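The first thing Teresa Morais wants me to know is that she still hates running. "Put that in," she says, pointing at my notebook. "People think you turn 50 and take up sport and suddenly you love the track. I do my laps, I complain the whole way, and then I get to throw something heavy."

The something heavy is a shot put, and Teresa throws it for the track and field team at Codarholm Community College, where she is in her second season and also about two classes short of an associate degree in nutrition. I met up with her on 18 February 2020, a few hours before practice, and I was supposed to stay for half an hour. I stayed until the coach came looking for her.

She grew up in Rurkoldale, the third of four kids, in a house where the boys played everything and the girls kept score. She was strong even then. She remembers carrying feed sacks for a neighbor at 13 and being told to put them down before she hurt herself. "I wasn't going to hurt myself! I was fine. But you hear it enough times and you put the sack down."

She put it down for a long time. There was a marriage, two sons, a divorce, and then 19 years on the early shift at the Pinheiro bakery, where she started on the counter and ended up running the ovens. When the bakery cut back its hours she signed up for one night class, just to see. The class was basic chemistry and she nearly quit it twice.
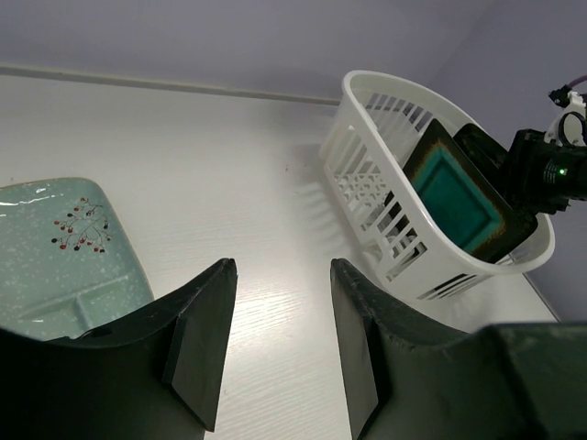
The shot put came in sideways, through a gym credit she needed for her degree. She picked weight training because it fit between chemistry and her bus, and in the second week the instructor (who also happens to coach the throwers) watched her pull a bar off the floor and asked if she had ever competed in anything. She laughed at him. He asked again the next week. We were talking about this over her lunch, or really about what lunch used to be, because she has opinions on plates. Hers at home are a lot like that speckled green one with the thin brown line around the rim, and for years, she says, she would put a slice of toast on one and call it a meal. "Now I fill it. Coach told me I was eating like a bird and throwing like one too. He wasn't wrong, but I didn't speak to him for a day."

Her first meet was in April of last year and she fouled all three throws. The first one she stepped right over the toe board. The second she doesn't remember. The third went a decent way, she thinks, but she walked out of the front of the circle afterward with both arms in the air, and you have to leave by the back. "I was celebrating! The official was so nice about it. She said, 'Hon, that was a good one, but it doesn't count.' I've thought about that lady a lot."

So did she think about stopping? I asked her that and got a look. "I'd bought the shoes," she said.

She has not fouled out of a meet since. Her best throw is from the Inberg Invitational, and she got it in the rain, on her last attempt, with her younger son filming on his phone and getting mostly his own thumb. She finished sixth. I asked whether the other throwers, most of them 19 or 20, had been kind to her, and she had to think about how to answer.

"Kind, yes. At the start maybe too kind. They carried my bag. I said, I can carry my bag, I'm here to throw a metal ball, give me the bag." These days they tease her like anyone else – about her music, about the knee sleeves, about the cooler of hard-boiled eggs she brings on every road trip. She helps some of them with chemistry, the same class she nearly dropped. In return they showed her how to film her throws and slow them down, so she can see what her left foot is doing, which is usually the wrong thing.
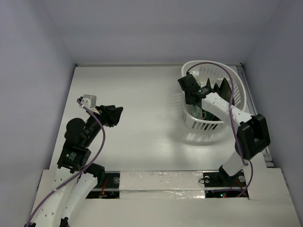
The left foot comes up a lot when you talk to Teresa. She learned the glide first, where you start at the back of the circle and push across it in a straight line, and this winter she has been trying to switch to the spin. It has not gone smoothly. She gets dizzy, her foot lands late, and for a few weeks in the fall she was throwing shorter than she had as a complete beginner. Her coach thinks she should stay with it. Teresa thinks she might go back to the glide for the season and not tell him until the first meet. (She has since told him. He took it well, apparently.)

The lifting is the part she really loves. She trains before her morning class, and her record for the whole team challenge last fall, when everybody added up their total pounds for one session, had the younger throwers yelling at the whiteboard. She won't tell me the number. "It was a good day. Leave it there, or they'll want me to do it again."

Money is tight. The team covers travel and the uniform, and the rest is on her. She still works weekends at Pinheiro, and she sold her old car to her brother for $600 and takes the bus, with the eggs.

I asked what her sons make of it all. The older one was worried about her back and sent her articles. The younger one comes to everything within driving distance and has become, she says, unbearable about technique. "He's never thrown a thing in his life. He stands there by the fence going, 'Hips, Mom, hips.' And the worst part is it's always my hips."

She has one season of eligibility left and plans to use it, then transfer to finish a bachelor's if the credits line up. Past that she has her eye on masters meets, where she would be throwing against women her own age. She says that makes her more nervous than the kids ever did, because some of those women have been at it for decades.

Then her coach put his head around the door and tapped his wrist, and Teresa started packing up her lunch. She asked me if I had ever tried it, the shot. I said I had a bad shoulder. "Everybody's got a bad shoulder," she said, and went off to run her laps.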